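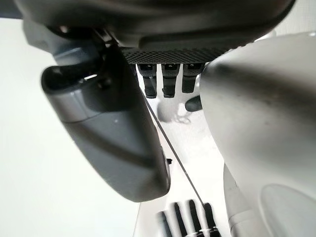 Thursday, November 15, 2018

I spent most of this week on the self-filter, the part of our perception code that removes the robot from its own camera data. It's a dull piece of software and I had put off touching it since May.

The wrist camera sees a lot of robot. There's the housing across the top, a gray finger on the left, and a thin cable that runs down diagonally beside it. The planner doesn't know any of that is us unless the filter says so. If a patch of our own hardware gets through, it goes into the collision map as an obstacle a few centimeters from the wrist, and the planner reports that the start state is in collision. Then nothing moves.

The old filter was a fixed mask. Pejman Rezaei drew it by hand when we first set up Piltus, and it was fine as long as the fingers stayed in one position. Once we started planning with the fingers partly closed, it stopped being fine. Out of 126 logged planning failures last month, 70 had a start state collision with something that was part of the robot.

The new version renders the robot model from the camera's point of view, using the joint angles at the time the image was taken, and throws out any pixel that lands on it. I added 9 pixels of padding around the rendered edges. I tried less and got thin slivers of finger showing up in the map.

Two things took longer than they should have.

The first was timing. Joint states and images come in on separate clocks, and I was matching each image with the most recent joint message. During a fast wrist move the mask trailed behind the hand. Now I keep a short buffer and interpolate to the image time stamp. Dale Poirier suggested this in a code review a year ago and I said we didn't need it.

The second was the cable. It isn't in the model, so rendering can't remove it. For now I have a hand-drawn strip that gets added to the mask. It's wider than I would like, and it hides part of the view between the finger and whatever is on the right. A flexible cable model seems like too much work for what we'd get.

I also moved the padding and buffer settings out of the code and into the Zutodby config file, next to the camera calibration. Changing them no longer needs a rebuild.

Replaying the old failures comes next. I have the logs, and the replay tool mostly works, apart from a memory leak that makes it quit on long files. I'll fix that first and post the numbers when I have them.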